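Jul 5, 2018 | Frida Hafstein
Shares 24 | Comments 2

Textile Care, Handout 4: Fiber Shrinkage

Cotton and wool shrink for different reasons. Cotton yarn is stretched in weaving and relaxes when it gets wet. Wool has scales that lock together – this is felting, and it can't be undone.

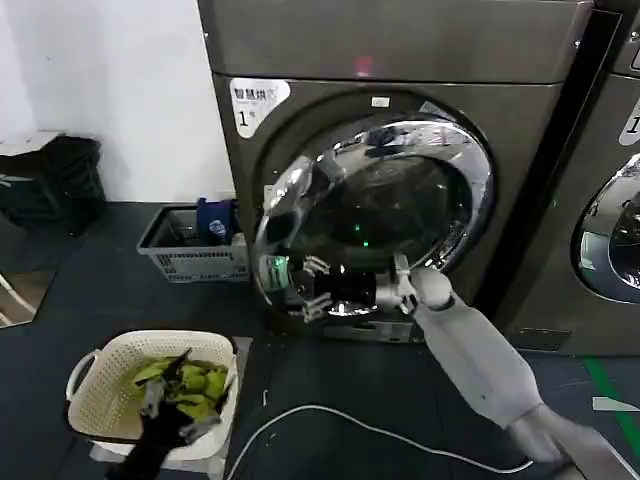
Most relaxation shrinkage comes out in the first few washes. Measure your Koppel swatch before and after each one. 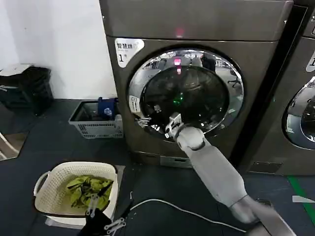 Front-loader, unit 1.

Write both lengths in the table, warp first.

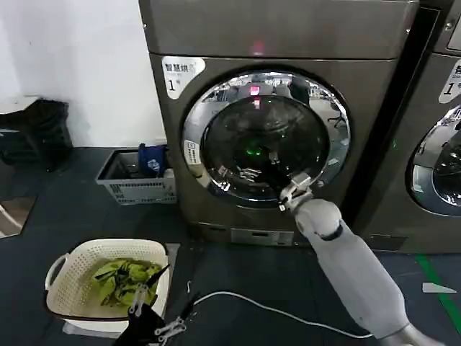

Synthetics hold their size unless heat goes past the setting point. Label each swatch with fiber and cycle. Add the machine number too, like the large 1 on the white label at the upper left of the front.

Recent handouts
Reading Care Labels
Dyes and Fading
Wool Felting at Varnberg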